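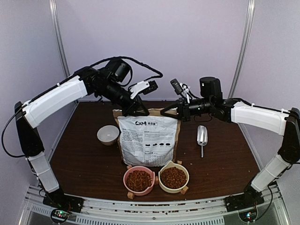 **Figure 2.** Feeding station with the bag, two filled bowls in their wooden holder, a small empty bowl and a metal scoop.

### 3.2 How people lay out a feeding spot

I went into this part of the study expecting to write about food. I ended up writing mostly about bags! Of the 100 households that sent us notes on their feeding routine (the Lusadby group, collected in August), nearly all wanted to talk about where the bag lives and how annoying it is to get into.

Figure 2 shows the layout I'll call "bag behind, bowls in front." The big bag stands upright at the back, the two bowls sit side by side near the table edge, and the scoop lies to the right of the bag. I like this one a lot. Everything is within a short reach, and the kibble only has to travel a little way from bag to bowl. The note-writers who used it complained less about spills than the ones who kept the bag on the floor, though I wouldn't lean on that too hard (they were also the people with bigger tables).

The bowls deserve a word. One is pink and one is a pale cream-yellow, and both have a small lip on the rim. Color turned up all over the notes. People with two pets gave each animal its own color and got quite firm about it, and one household in the Asta subgroup wrote 2 full pages on what happens when the bowls get swapped. The wooden holder got less love: it keeps the bowls from sliding, sure, but crumbs collect in the gaps and it's a pain to wipe down.

Then there's the spare bowl, like the small white-lined one to the left of the bag. Eight households kept an extra bowl out all the time. Some measured with it, some used it for water, and a couple just never put it away. I coded all of these as "spare," which is a bit lazy, and Section 5 comes back to it.

The scoop question I can't settle yet. A metal scoop is easy to wash, but plenty of people store theirs inside the bag, and then it has to be dug out every morning. We asked about scoop storage only in the second round, so the numbers in Table 4 leave out the early replies.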